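受け渡し工程の自動化と、受け手側の作業について

11月から受け渡し工程の評価に入っている。前回までは把持(棚から冊子を取り、姿勢を整えるところまで)を書いたので、今回は人に渡すところと、その工程に就いている人の作業がどう変わったかをまとめる。数値の大半は社内の取り決めで出せない。

前提

うちの職場はSteston。宿泊施設向けの印刷物、備品、貸出品の仕分けと、その一部の窓口業務を請けている。自動化の対象になったのは、Mirnthorpeという案件で発生する小冊子の取り扱いである。客室案内、周辺の案内、施設の冊子など、角を丸めた手のひら大のものが多い。棚から指定の版を取り出し、中身を確認して、窓口の人に渡す。従来はこれを一人が通しで行っていた。

現在は取り出しと姿勢合わせまでをヒューマノイドが行い、確認と窓口側の作業を人が行う。境目に受け渡しがある。手先はFomard、作業記録の管理はBaidooという社内システムを使う。Fomardは多指のハンドで、以下では単にハンドと書く。

受け渡しを置き台経由にする案は早い段階で検討した。台に置いてもらい、人が台から取る方式である。制御は明らかに簡単になる。ただし台の上で冊子が寝るので、版の確認のたびに人が手を伸ばして拾い上げることになる。薄い冊子を平面から拾う動作は指先の負担が大きい。従来の作業でも不満が一番多かったのがここで、自動化した結果その動作が増えるのは筋が悪い。そういう経緯で、直接手渡しする方式の評価を優先している。

受け渡しの手順

手順自体は単純で、文章にすると次のようになる。

ハンドが冊子を立てた状態で保持し、受け渡し位置で静止する。受け手は下側の角に近い部分をつまむ。ハンド側は引かれた方向と大きさを見て、条件を満たせば親指を開く。受け手は表紙と版を確認し、合っていれば流す。違っていれば戻し箱に入れ、Baidooの画面で理由を選ぶ。

問題は「条件を満たせば」の部分に集中している。解放が早すぎると冊子が落ちる。遅すぎると受け手が引っ張ることになる。引っ張る癖がつくと、次の回では最初から強く引くようになり、引き力の分布が日ごとに右へずれていく。しきい値を固定していると、このずれに制御が追従せず、冊子の角が傷む。

解放判定には2種類の条件を使っている。一つは引き方向の力の立ち上がり、もう一つは冊子の傾きの変化である。力だけで判定すると、受け手がつまんだ瞬間の押し込みを引きと誤認することがあった。傾きだけだと、丁寧に受け取る人ほど傾けないため、いつまでも放さない。両方を併用し、どちらかが弱い場合は時間で補っている。待ち時間の上限は12段階から選べるようにしてあり、作業者ごとに初期値を変えられる。

しきい値を作業者ごとに持つことには異論もあった。個人設定が増えると保守が面倒になるし、配置換えのたびに設定の取り違えが起きる。実際に一度起きた。前の時間帯の設定が残ったまま次の人が入り、半日近く「今日は固い」と言いながら作業していた。ログには待ち時間の延びとして出ていたのに、監視項目に入れていなかったので拾えていない。現在は着席時に設定名を画面上部に常時表示し、本人が確認のボタンを押さないと開始しない。確認が一手増えた分は、あとで述べる休止時間の扱いと合わせて調整した。

評価の回数

これまでに記録した受け渡しは2,000回を超えた。成功率は出せないが、失敗の内訳の傾向は書いておく。

落下は少ない。評価を始めた頃は落下を最も警戒していて、下に受けの布を敷いていたが、途中で外した。布があると受け手が落下を気にしなくなり、引き方が雑になるからである。外してからのほうがデータは揃っている。

多いのは二重把持の長期化、つまり人もハンドも放さない状態が続く場合である。数としてはこれが失敗分類の中で最も大きい。受け手の側から見ると、冊子を持っているのに自分のものになっていない時間で、短くても気になるらしい。聞き取りでは「返事を待たされる」という表現が複数の人から出た。計測上はごく短い遅れでも、毎回同じところで発生すると、作業のリズムの中に固定の引っかかりとして残る。

次に多いのが角の接触である。保持姿勢の傾きと受け手の指の位置が合わず、ハンドの親指の先と人の指が近づきすぎる。接触しても力は小さく、痛みの報告はない。しかし一度接触を経験した人は、次から冊子の端だけをつまむようになる。端だけだと紙がたわみ、傾きの判定が不安定になり、放すのが遅れる。遅れると引く。前述のずれと同じ経路に入る。設備側の小さな不具合が、人の側の動作の変化を経由して別の不具合として戻ってくる形で、原因の切り分けに時間がかかった。

親指を冊子の面に当て、指先側の縁と下の角を空けておく持ち方に統一してからは、この経路はかなり減っている。受け手がどこをつまむかを先に決め、そこを空けるように把持位置を逆算した。把持の安定だけを見れば中央を深く持つほうが有利である。安定を少し譲って、人の指の置き場を確保した。前回の記事で把持位置が偏っている理由を保留にしたが、答えはこれである。

人の作業はどう変わったか

本題に入る。

まず、歩かなくなった。従来の作業は棚と窓口の往復が大半を占めていた。現在の受け手は持ち場からほとんど動かない。疲労の総量は減ったと言ってよいが、疲れる部位が変わった。足の疲れの訴えが減り、首と目の訴えが増えた。冊子を目の高さに近い位置で受けるか、視線を落として受けるかで差が出るので、受け渡し位置の高さも作業者ごとの設定に加えた。身長からの換算表を最初に作ったが、合わなかった。眼鏡の度や、どこで文字を読むかの癖のほうが効いているようで、換算表は破棄し、本人に上下させて決めてもらっている。

次に、自分で速さを決められなくなった。これは導入前の想定より影響が大きい。往復していた頃は、疲れたら棚の前で少し止まる、混んできたら先にまとめて取っておく、という調整を各自が無意識にしていた。往復がなくなると、その調整の場所もなくなる。ハンドは準備ができれば受け渡し位置で静止して待つ。待っているものが目の前にあると、人は取ってしまう。急かす制御は入れていないのに、受け手の側の間隔は時間とともに縮んでいった。

対策として、連続90回で一度ハンドを下げるようにした。下げている間は人の側に何も提示されない。開始のタイミングは受け手が決める。この回数は途中の聞き取りと間隔のばらつきから決めたもので、理論的な根拠は弱い。もっと短い回数も試したが、細かく区切られるとかえって落ち着かないという意見が多く、今の値に戻した。休止の長さに上限は設けていない。上限を設ける案は管理側から出たが、記録を見る限り長く止める人はいなかったので見送った。

三つ目は、判断の中身が細くなったことである。通しで作業していた人は、棚の乱れや版の切り替わり、残数の減り方を見ていた。どれも作業票には書かれていない仕事で、見積もりの段階では工数に計上されていなかった。取り出しをヒューマノイドに移した途端、棚を見る人がいなくなり、旧版が奥に残っている状態が続いた。戻し箱に入る冊子が増えて初めて気づいた。

これは自動化の対象を手順書から拾ったことの帰結だと考えている。手順書に載っている動作は移せた。載っていない観察は、移す先を決めないまま消えた。現在は受け手の人が交代で棚を見る時間を取り、気づいた点をBaidooに自由記述で入れている。選択式にしたいという要望が集計側から来ているが、選択肢を作った時点で選択肢にないものが落ちるので、当面は自由記述のままにする。読むのは私で、量はたいしたことがない。

四つ目として、教える仕事が生まれた。保持の角度、止まる位置、放す早さについて、受け手の人が注文を出し、こちらが値を直す。最初のうちは「なんとなく渋い」「今のはよかった」という報告で、対応するログを探すのに苦労した。しばらくすると報告のほうが変わってきて、「つまんでから放すまでが長い」「放すときに手前に傾く」のように、時点と方向が入るようになった。こちらから書き方を指定したわけではない。直った経験のある書き方が残ったのだと思う。

この能力は現在の評価制度では何も反映されない。作業者の評価は処理件数と誤り率で決まり、調整への寄与を入れる欄がない。しかも調整に付き合うと処理件数は落ちる。調整に協力した人ほど数字が悪くなる構造なので、評価期間中の件数は評価対象から外してもらった。暫定の措置で、期間が終わったあとの扱いは決まっていない。自動化の担当者が人事制度に口を出すのは越権だという指摘も受けた。指摘はもっともだが、設備の性能が受け手の協力に依存している以上、仕様の一部として扱わざるを得ない。

人員について

社内からも社外からも聞かれるので書いておく。この工程の配置人数は今のところ変えていない。受け渡しの相手が人である以上、受け手は必要で、棚を見る時間も要る。一方で、請ける量が増えたときに追加する人数は従来より少なくなる計算になっている。現在いる人の仕事はなくならないが、将来入るはずだった人の分は減る。説明会では前半だけを話す資料が用意されていたので、後半も入れてもらった。質問は後半に集中した。

夕方の時間帯だけ短く働いている人への影響は、まだ評価できていない。往復作業は分割しやすく、短時間でも入れた。着席時の設定確認と慣らしが必要な今の方式では、短時間の人ほど立ち上がりの割合が大きくなる。慣らしの回数を減らせるかどうかは次の評価項目に入れた。

残っている課題

表紙の見え方。受け手は受け取る前から版の確認を始めている。視線の記録は取っていないので推測だが、受け渡し位置で表紙が受け手側から見えている条件では、受け取り後の確認が短い。ただし版の違いは小さい文字の行にしか出ないことがあり、大きな題字だけで判断すると取り違える。親指が小さい文字の行にかからない持ち方を、冊子の種類ごとに指定する必要がある。印刷側に版の表示位置を揃えてもらうのが一番安いが、発注元が違うため時間がかかる。

使い込まれた冊子。角や縁が傷んだものは摩擦も腰も新品と異なり、同じ保持力では姿勢が揺れる。評価用の冊子は意図的に傷みの程度を混ぜている。新品だけで取ったデータは現場に持ち込むと役に立たなかった。

手袋。冬場は手荒れの対策で薄い手袋をする人がいる。引き始めの滑りが変わるので、しきい値を別に持つか、判定を作り直すかを検討中。個人設定をさらに増やすのは避けたい。

次回は二重把持の時間分布と、待ち時間の上限を変えたときの引き力の推移を書く予定。グラフは軸の値を伏せれば出してよいことになった。

最後に、受け渡しの作業の写真を載せておく。表紙にHOTELと入った冊子で、ハンドの親指が面に当たり、受け手が下のほうをつまんでいるところ。

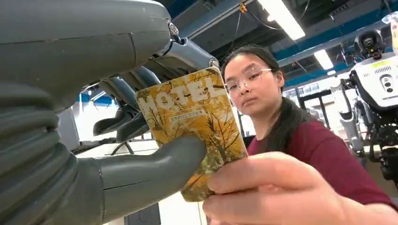 コメント(1)

匿名
別の業種で似た工程の受け手を担当しています。休止の開始を作業者側に任せる点は参考になりました。うちは設備側が一定時間で自動的に再開する方式で、再開前に身構えるせいか、休止の直後に強く引く傾向が記録に出ています。棚を見る時間についても同じで、導入後に在庫のずれが増え、原因が分かるまでかなりかかりました。評価期間が終わったあと、調整に付き合った分の件数をどう扱うことになったか、決まったら書いていただけると助かります。

関連記事
・薄い冊子の取り出しと姿勢合わせ(前回)
・Fomardの指先の清掃手順と交換の目安
・Baidooの理由コードを減らした話
・置き台方式を見送った経緯
・Mirnthorpe案件の棚割り変更メモ

お問い合わせ | このブログについて | 無断転載を禁じます | ページの先頭へ戻る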